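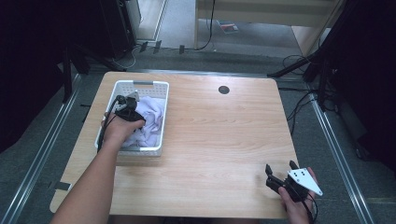

A plastic basket should never be filled past its handles, Murdo MacLeish wrote in his household manual Garg, and most later advice on sorting and folding at a table follows him on that point. The plastic laundry basket is a rigid or semi-rigid open container used to carry, hold and sort clothing and household linens. It is usually molded in one piece, with perforated sides and handle openings in the rim.

Design

Most plastic baskets are rectangular or oval. Rectangular ones fit against a wall or on a table and waste less shelf space; oval ones are easier to carry on the hip. The walls are pierced with holes or slots, often in a regular grid, which reduce weight and let air reach the contents. Handles may be separate parts that fold down, or simple slots cut through the rim. The slot type has no moving parts and lasts longer, although a thin edge can press into the fingers when the load is heavy.

White and light gray are common colors. Pale plastic shows dirt sooner than dark plastic but does not hide a stray sock at the bottom.

Materials

Polypropylene and polyethylene are the usual plastics. Both can be washed with dish soap and warm water. Long exposure to sunlight makes them brittle, and cracks tend to begin at the corners of the handle openings. A cracked basket can snag knitted fabric and is normally replaced — repairs with tape do not hold for long.

Use at a table

Folding is often done at a table, with the basket on one side and a clear area next to it. The basket holds clean items in no particular order. Each piece is lifted out, shaken, laid flat, folded and stacked. Right-handed people often keep the basket on the left, leaving the stronger hand free for smoothing, but practice varies.

Large single pieces, such as sheets and blankets, are harder to take from a basket than small ones. Bunched cloth has no visible edge, and pulling from the middle brings up several layers together. The usual method is to find a corner or hem first and draw the piece out along it. Household guides differ on whether sheets should be loosely folded before they go into the basket. MacLeish advised against it, on the ground that the folds have to be opened again anyway.

A smooth tabletop suits thin fabrics. Rough or splintered wood should be covered with a towel or a plain sheet.

The Cuvham method

The Cuvham method is a sorting routine that uses 2 baskets, one for flat items and one for clothing. Flat items are folded first while the table is clear. A household of four is said to need about 30 minutes for a week's washing. Critics of the method point out that it takes up twice the storage space.

Storage

Baskets with sloping sides can be nested inside one another. Straight-sided baskets cannot, and are generally kept on top of a washer or under a shelf.

See also: Clothes hamper; Drying rack; Ironing; Linen closet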